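Folo @foltetti_at_home · 14/10/2022

Right, kettle on, long thread coming. Several of you asked how I get on with flat-pack now that I do so much of it, so I'm going to talk about poles, boards and black cloth for a while. Mute me if you must, I shan't mind a bit.

1/ First job, before any box gets opened, is the cloth. I spread a big black one over the table and leave it there until the very last piece is dealt with. White parts show up beautifully on black, and you'd be amazed how well a little white cap can hide on a pale table (mine spent most of March under the fruit bowl).

2/ The shelf unit is called the Rasus. It's the sort of thing with white uprights and white boards, and a leaflet with a great many arrows in it. I do like a leaflet with arrows. I read it all the way through with a biscuit first, and then I read it again, a bit more slowly, when I get to the part about the fixings.

3/ Start with the uprights. Take hold low down, close to where the thick part meets the collar, and you can steer it with hardly any effort. If you grab it halfway up, the bottom wanders off on its own and you end up chasing it across the cloth.
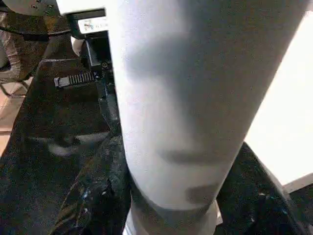 4/ Next, get one pole standing before you worry about the rest! I used to lay everything out in a perfect star like a sunburst and then have no room left to build in. Now the spare rods go off to one side together, and the middle of the table is kept for whatever is going up.

5/ Clamps. I leave them a touch loose to begin with, so there's still some give when the next piece comes in at an angle, and tighten them once I'm happy with how it all sits. My aunt's old rule was finger-tight until teatime, and it has served me very well.
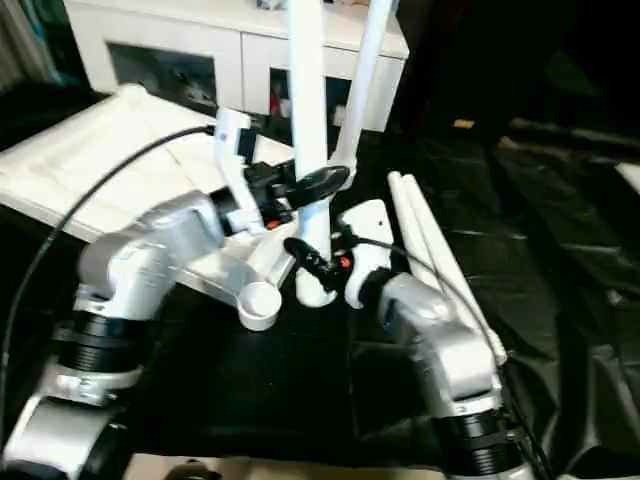
One pole up, the black clamp on it, and two rods waiting over on the right.

6/ A few of you wanted to know what the Rasus cost. It was 204 from Laskowska, the shop by the bus station with the green awning, and I'd been walking past it in the window since before the summer. They also do a bigger one for 592 which I looked at for a long time and then very sensibly didn't buy. Delivery took 8 days and the chap carried it right up to the landing, bless him.

7/ Boards are where I go slowly. They're wide, they're awkward, and the corners find the door frame every single time. I like to lift the near edge first and let the far side come up in its own time, then have a good look at both faces before deciding which is the top. There's usually one face I prefer, even if I couldn't tell you why.

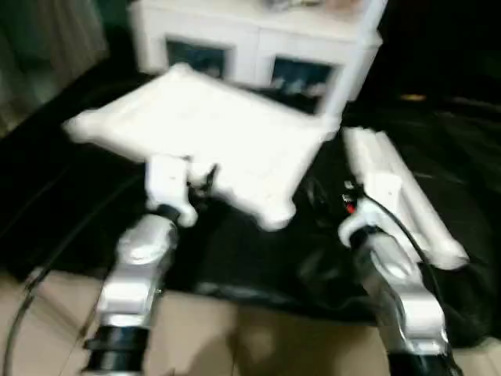 Board on the move, with the long white piece still lying beside it on the cloth.

8/ Oh, and somebody asked about the white cabinet at the back of the room. It stays put! I did think about shifting it to make more space and then I remembered what's inside it (jam jars, mostly, and the good tablecloths) and thought better of the whole idea.

9/ When it comes to packing up, I fold the cloth inwards from all four sides so that any stray bits end up in the middle, then tip them into a saucer. The saucer lives on the windowsill for a week in case I find I've missed something. Last time it was a washer, and I still don't know what it belonged to.

10/ If you've built a Rasus yourself, do tell me whether you put the feet on at the start or at the end. The leaflet says start, my neighbour says end, and I've done it both ways and can't make up my mind. Off to find my slippers now, will read all your replies later x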